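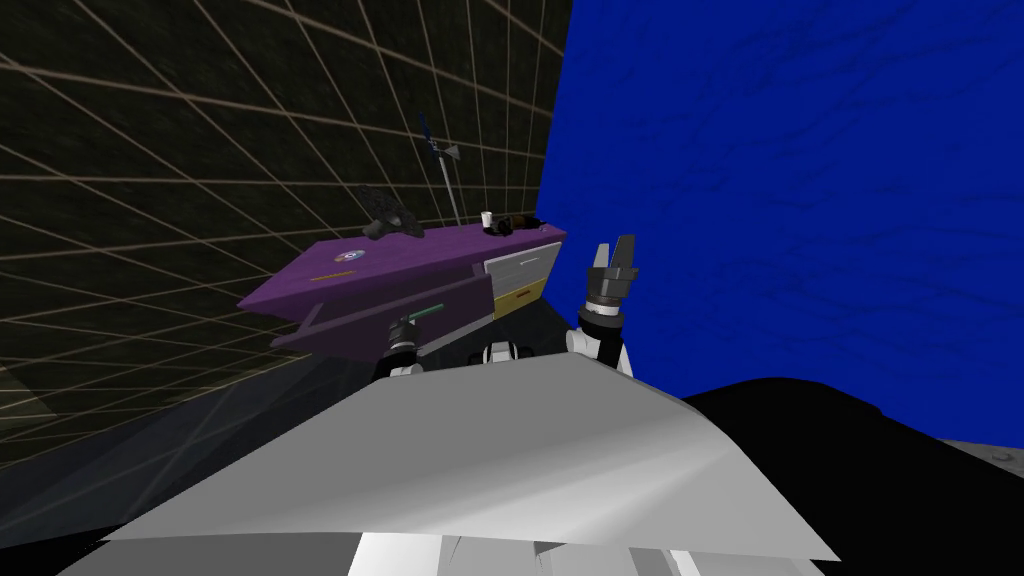
**Gripper trials, sim side.** Week two of Fendley vs Grinitz, all on the purple kitchen counter. Both run through the Kesska controller, same gains, same tilted head view. 500 episodes per gripper, drawers and doors only. The cup stays out of it for now. 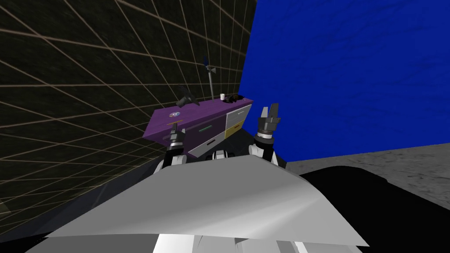 *Pasaribu lab notes — from the simulation lead*

Short version: Grinitz is quicker to line up on a handle, Fendley slips less once its closed. Neither likes short handles. Left arm is doing most of the pulling, right arm mostly parks high. We lost 2 runs to a bad config, rerun tonight.
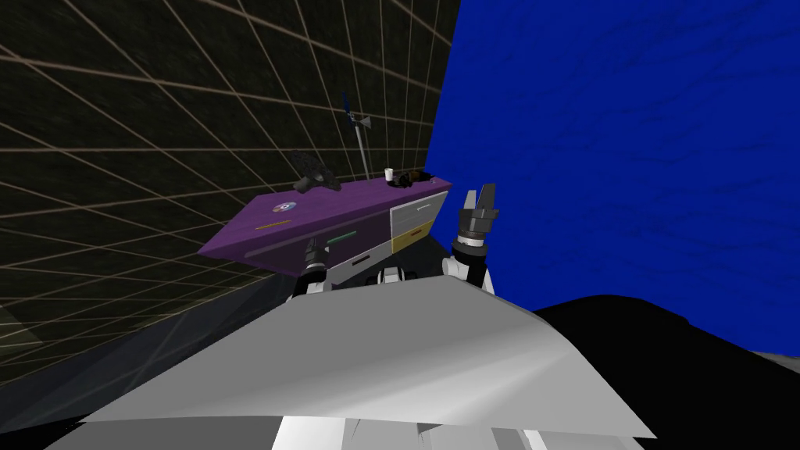 **Will the real arms get the same controller?**
The plan is to move Kesska over in April, once the wrist limits are sorted. Until then sim numbers only, so please dont quote them in slides.

Logs are in the shared folder, build 2566. Want your own handle shape tested — send the mesh and the joint range, we'll queue it.

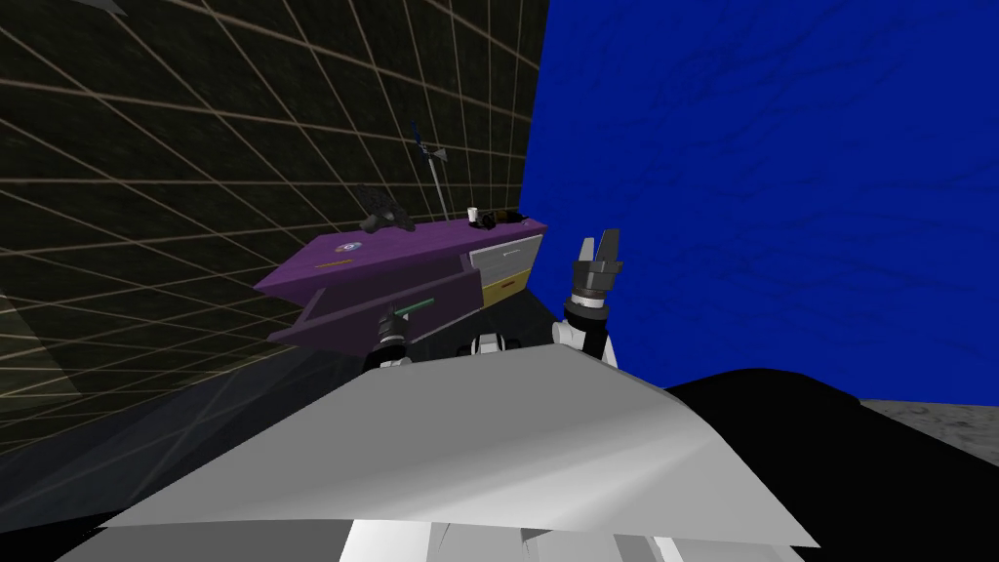

*Two-finger gripper up on the right arm, purple counter behind.*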